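01/05/2025

Slept badly and got up before the alarm. The house was cold because I forgot to reset the thermostat after the trip. Coffee, toast, the last of the plum jam from Ye-seo. I need to ask her for another jar, and I still have two empties of hers to give back.

The holiday cards came down this morning. I kept the ones with real letters in them and put the rest in recycling. My cousin wrote a full page on both sides, mostly about her knee. I should answer by the end of the month. Last year I didn't write back until June and she mentioned it.

Spent most of the late morning on the sourdough. I restarted the starter after New Year's and it still isn't doing much. It smells right, a little like apples, but it only rises maybe a third of the way up the jar and then drops. I've been feeding it the Helto white flour because that was what the store had. Today I switched to half rye. I also moved it from the windowsill to the top of the refrigerator. If it hasn't doubled in a few days I'll throw it out and beg some from Ye-seo, whose starter is older than her marriage.

Made a plain yeast loaf in the meantime so there would be bread. Let it go 40 minutes in the oven and it could have used five more. The bottom was pale. I ate the heel standing up, with too much butter.

Ye-seo Nam called around lunch. She has decided against the apartment on Bisuver Street. The rent was fine but the bedroom faces the loading dock behind the grocery, and she went over early one morning to listen and heard trucks the whole time. She's going to look at one in Fliltley next, which would put her farther from me and closer to her mother. I said it sounded sensible. I would miss having her close enough to walk to. I didn't say that and probably should have.

We talked for over an hour. She is reading the same library book I gave up on in the fall and says it gets better after the sister leaves. I put it back on my hold list. There are six people ahead of me.

Walked to the post office in the afternoon to mail the sweater back. It was the wrong green. The line was long and the woman in front of me was sending a box to her son and had to repack it at the counter. Came home by the creek. There was ice along the edges and the path was slick by the footbridge, so I went up through the parking lot. Cocco pulled the whole way there and dawdled the whole way back. He rolled in something near the fence and had to have a bath, and then the bathroom floor had to be washed too. He's asleep on my good towel now.

Supper was the lentil soup from the freezer. I'd labeled it chili. I added vinegar and it was all right.
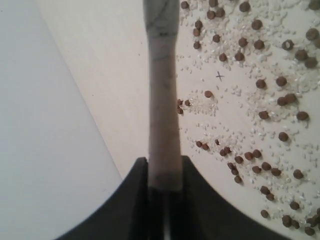
Filed under: Home, Bread, Winter

Paid the water bill and wrote the new year's appointments into the calendar. Dentist, the car, Cocco's shots. I moved the eye doctor again. I know I shouldn't keep doing that, but the only opening was early in the morning and I don't want to drive that road with the glare.

Tried to start the list of what I want to get done this winter. So far it says: fix the drawer in the hall, write to my cousin, learn to make a decent rye. I had "call more people" on there and crossed it out, then wrote it in again lower down.

Checked the starter before bed. Some bubbles at the side of the jar, none on top. Wind is picking up and the loose gutter is knocking. I have to be up early for the plumber, so lights out.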